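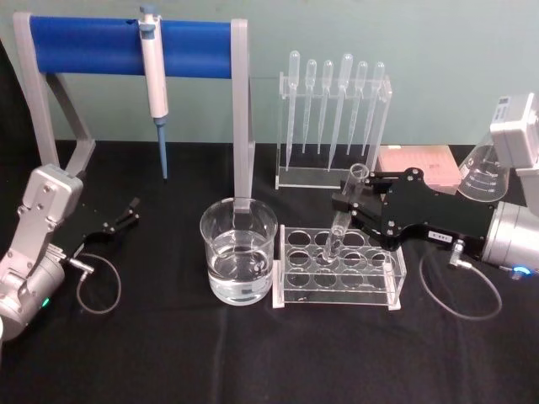 Section 3: Setting Up Your Hundorby Pipettes

Welcome to the fun part! By the end of this section your pipettes will be out of the box, checked, and ready for their first real work. If you have only used the older Rustus models, please read it anyway. The volume lock works differently and the tip ejector is on the other side.

3.1 Before you start

You will need the pipettes, a rack of Ersoy tips, a small beaker of distilled water, a balance that reads to four decimal places, a weighing cup with a lid, and the record card from the lid of the box. A pencil is better than a pen for the card.

Leave the water, the tips and the pipettes together in the same room overnight. The check in 3.4 is written for a room at 20 °C. If yours runs warmer or cooler, use the correction table on page 127.

Note: The serial number is on the inside of the finger hook. Copy it onto the record card now, while the pipette is in your hand.

3.2 Putting up the stand

1. Pick a level spot away from the sink and out of direct sun.
2. Set the stand down and press lightly on the top. If it rocks, loosen the feet half a turn, let it settle, and tighten them again.
3. Hang the pipettes with the largest volume on the left. You can use any order you like, but everyone who shares the bench should use the same one.
4. Lift each pipette off and put it back a couple of times. It should come away with one hand.

Caution: Never lay a pipette flat with liquid in the tip. Liquid can run back into the barrel, and cleaning it out takes far longer than hanging it up.

3.3 Setting the volume

The Hundorby dial has a lovely light feel, and it is very easy to spin straight past your number. Take it slowly the first few times.

1. Slide the gray collar up to unlock the dial.
2. Turn the dial a third of a turn above the volume you want.
3. Come back down to the volume. Always finish by turning downward – this takes up the slack in the screw.
4. Slide the collar down until it clicks.
5. Read the window from top to bottom.

Caution: Do not turn the dial past either end of its range. If it feels stiff, stop and see Section 7.

3.4 The first check

Plan on a quiet half hour for this. It is the most satisfying job in the whole guide, and you will learn more about your own technique here than from anything else we could write down!

1. Set the pipette to 20 µL.
2. Push on a fresh tip with a small twist. Don't hammer it into the rack.
3. Draw up water and let it go again three times to wet the inside of the tip.
4. Press to the first stop, dip the tip just under the surface, and let the plunger rise smoothly. Wait one second before you lift out.
5. Zero the balance with the weighing cup on it, lid closed.
6. Touch the tip to the wall of the cup and press to the first stop, then on to the second.
7. Close the lid and write down the weight.
8. Repeat until the card is full.

Work out the average and compare it with the limits printed on the back of the card. If you are just outside, run the card again before you change anything. New users nearly always improve on the second try. Jingyi Yao, who wrote the first draft of these steps, still keeps her very first card, and the numbers on it are all over the place.

Note: If the weights drift steadily down, look for a draft over the balance. If they jump about, look at the tip fit first and your thumb second.

3.5 Teaching a new user

Let them play! Food coloring in water and a sheet of white paper make a great first session. Have the new user put down a row of drops at one setting, then a second row beside it, and compare. Robel Tefera likes to have people do one row fast and one row slow, and the difference is usually plain from across the bench.

Change hands if your thumb gets tired. Left-handed users can rotate the finger hook – see 4.2.

3.6 When to check again

– After any drop onto a hard floor, even if nothing looks wrong
– After changing a seal
– After 2,000 strokes, or every January, whichever comes first
– When a pipette comes back from loan

Keep the old cards with the new ones. If you use the Zinarico log sheets, there is a column for the card number on the right.

3.7 Changes to this section

Revised 2018-05-09. Step 3 of 3.3 was rewritten after helpful notes from Xinyi Qiu, and the tip-fit note in 3.4 is new. The old drawing of the collar has been taken out, as it showed the locked position upside down. Thank you to everyone who wrote in about that one!

Go on to Section 4, Everyday Use, once your card is filled in and signed.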